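Cludham Event Services Network — Member Forum
Board: Catering and Tableware
Topic: Standard glass for sparkling wine at receptions: flute or wine glass?
Status: Open

hallkeeper_north
Original post

Members are asked to comment on a proposed change to the shared tableware list. At present, the list requires a flute for all sparkling wine service and a stemmed wine glass for everything else. The proposal is to drop the flute and use one glass for both. Our own building holds 724 pieces of stemware and must place its replacement order in June, so an early indication of members' views would be appreciated.

For reference, the two shapes under discussion, wine glass first and flute second:

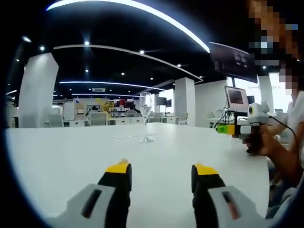
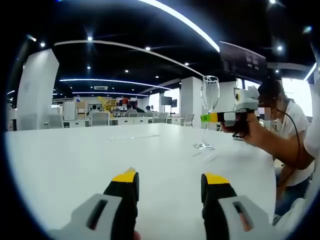 Points on which comment is requested

1. Storage and racking
2. Breakage and replacement cost
3. Guest expectations at formal receptions
4. Pour control and portion size

Replies will be read before the list is revised. Please state whether you are writing for a venue, a caterer or a rental firm.

pfister_banqueting
Reply 1

Writing for a caterer. Pfister supports the proposal. We moved to a single glass for all standing receptions two seasons ago and have had no cause to reverse the decision. The principal benefit is in the wash area. Flutes require a narrow rack, and our staff were regularly obliged to sort mixed trays by hand at the end of the evening. With one shape, trays go directly to the machine.

On item 4, staff did overpour during the first few events. A wider bowl makes a correct measure look small. We addressed this with a short briefing and a sample glass filled to the proper level, kept at the service station.

evau_rentals
Reply 2

Writing for a rental firm. Evau does not support the removal of the flute from the list. Clients continue to ask for it by name, particularly for weddings and award evenings. If the shared list omits it, member venues will be directing those clients to outside suppliers.

We would also question whether breakage is any lower with the wine glass. In our records the stem is the usual point of failure, and both shapes have one. The flute is more easily knocked over on a crowded tray, and this is conceded. The wine glass, however, chips more often at the rim, where the bowls touch in the rack.

hallkeeper_north
Reply 3

Thank you. Could Evau confirm whether the rim chips occur in racks with full-height dividers? Our older racks have low dividers and we have seen the same damage. It stopped once the racks were replaced.

evau_rentals
Reply 4

The figures cover both kinds of rack. We are unable to separate them at present. I will ask the warehouse to record the rack type from now on, but the results will not be available before your June order.

hamaris_foh
Reply 5

Writing for a venue. Hamaris would prefer that the list permit either glass and leave the choice to the host. Our reasons are practical. We have a small bar with a low shelf, and the flutes we own do not stand upright on it. They are kept in a store one floor below and brought up by cart. For a reception of modest size, this means 12 trips in an evening if the carts are loaded as the safety sheet requires.

We also receive a number of comments from guests who find the flute difficult to drink from. Others are disappointed when it is absent. In our experience the two groups are similar in size, and neither should decide the question alone.

pfister_banqueting
Reply 6

With respect to Hamaris, a list that permits everything is of limited use. The purpose of the shared list is that one venue may borrow from another at short notice and know what will arrive. If half of the members hold flutes and half do not, a loan request becomes a series of telephone calls.

hamaris_foh
Reply 7

That is a fair point regarding loans. It could be met by naming a primary glass and an optional one. Loans would be made in the primary glass unless both parties agreed otherwise.

linen_and_silver
Reply 8

Writing for a caterer. I have no firm view on the glass but wish to correct one matter. The current list refers to a "polishing cloth, cotton." Cotton leaves lint inside a flute and is very hard to remove once the cloth has been pushed down the bowl. If the flute stays in any form, the wording should be changed to microfiber. Staff should also be reminded to hold the bowl and not the foot while polishing. Twisting the two against each other is how many stems are lost.

evau_rentals
Reply 9

Evau could accept the arrangement proposed in Reply 7, provided that the optional glass is printed on the list and not placed in a footnote. We remain of the opinion that the flute should be primary for seated toasts.

pfister_banqueting
Reply 10

We do not agree on seated toasts. A toast is precisely when a full tray is carried between chairs, and the lower glass is safer there. We can support the remainder.

hallkeeper_north
Reply 11

The position so far is noted as follows. Wine glass as primary, flute as optional, both printed on the list. Seated toasts remain open. The change to the cloth wording will be made in any case.

Members who have not yet replied have 7 days to do so. Venues holding fewer than 5 racks of flutes are asked to say whether they intend to keep them, as Evau has offered to take surplus stock in good condition.

hamaris_foh
Reply 12

Hamaris holds 5 racks and will keep them for the time being. Please record us as in favor of the arrangement, with no view on seated toasts.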